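Two Baskets, Ten Minutes

The student robotics club at Drurnport has a contest to get ready for and a table that is never clean

November 15, 2024

Nobody looks up when you come in. There's a match clock running on a laptop, ten minutes on it, and the club is at that stage of the evening where people talk in half sentences. Gripper. Left one. No, your left.

The contest is the Grumeck Sort, hosted this year over in Prurnport. College teams, two arms per team, one table. A list of household stuff that has to be picked up, moved, put down in the right basket without getting dropped or squashed. Sounds like chores. It is chores. The rulebook runs long and most of it is about what counts as a drop.

Drurnport came in near the bottom last year. They don't hide it, the score sheet is taped to the inside of the supply closet door. 403 points. The team that won had 638.
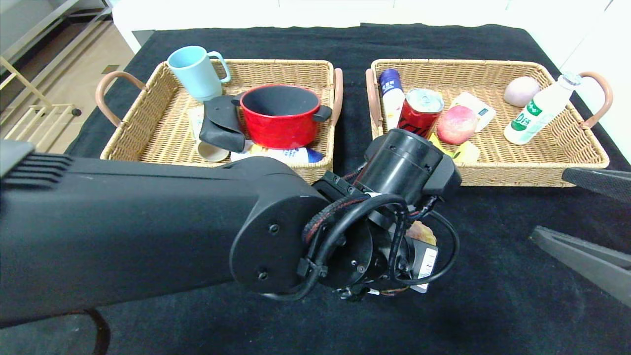
So this year, practice started in September, first week of class, before half the new members had their login set up. Two groups. One handles code, the other handles what they call hands, meaning fingers, cables, tape, whatever is coming loose. The groups trade places every couple weeks so no one gets to say it's the other side's fault. They say it anyway.

Scoring works in layers. You get points for the pick, points for the place, a bonus if the right thing ends up in the right basket. Soft items are worth more. Round items are worth more. Anything that rolls is a headache, and the judges know it, and they put plenty of it on the list.

Most of the money comes from Taşdemir, a machine shop across the river that also lets the club use its bench on slow afternoons. No logo on the shirts yet. There are no shirts yet. Shirts are on the list, under a spare power supply and above pizza.

Fingers are the big argument. Some members want soft tips, some want to stick with the crosshatched kind and just tune the grip force better. It has been going on for weeks. Somebody made a chart. The chart did not help.

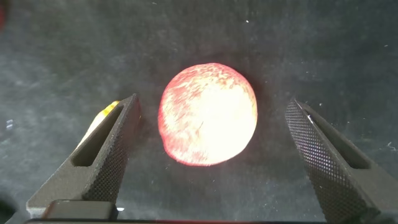 Do you need to know how to code before you join?

Most members didn't. First-years start by driving the arms by hand and keeping the log, and they pick up the code from whoever is sitting next to them. By the second month they're usually changing small things, speeds mostly, and breaking other things.

The log matters more than you'd think. Every practice run gets a line: what was tried, how it ended, who was driving. The club is up to 467 lines for the term. Reading back thru it is kind of painful. A lot of "slipped." A lot of "slipped again." One that just says "why."

But there's stuff in there. Reading it back is how they worked out that most of their bad picks were bad before the fingers ever closed. The arm came in crooked, or a bit short, and everything after was luck. So now there's a rule, stop short, look, then go. It costs seconds. Arguments about the seconds too, of course.

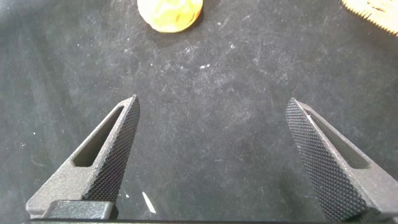 Fingers open, target still out ahead.

Wrist view is what the code group lives in. They stare at it for hours. Dark cloth, bright things, whatever the light happens to be doing. Light is a sore subject. The contest hall in Prurnport has big windows and last year the afternoon sun wrecked two rounds in a row, colors went strange and the software quit recognizing fruit. This year they test with the lamps moved all over the room, some of it pretty harsh, and score those runs on a separate page.

There's also the dust. The surface picks up every speck, and a pale speck can look like an edge if your threshold is set wrong. Someone wipes down before each session, or is suposed to. The job has a sign-up sheet. The sheet has gaps. 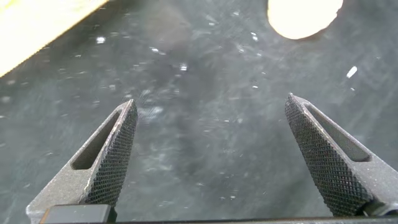
The wrist view between picks, scuffs, specks and all.

Goal for this year is modest. Beat 403, obviously. Finish every round with both arms still moving, which they didn't manage last time. A few of the older members will say a bigger number if you ask them away from the group, and then ask you not to print it.

Clock hits zero. One person groans, another is already typing the log line. Reset takes a while, everything back to its start position, cables checked, and then the same ten minutes over again. Room's booked till nine.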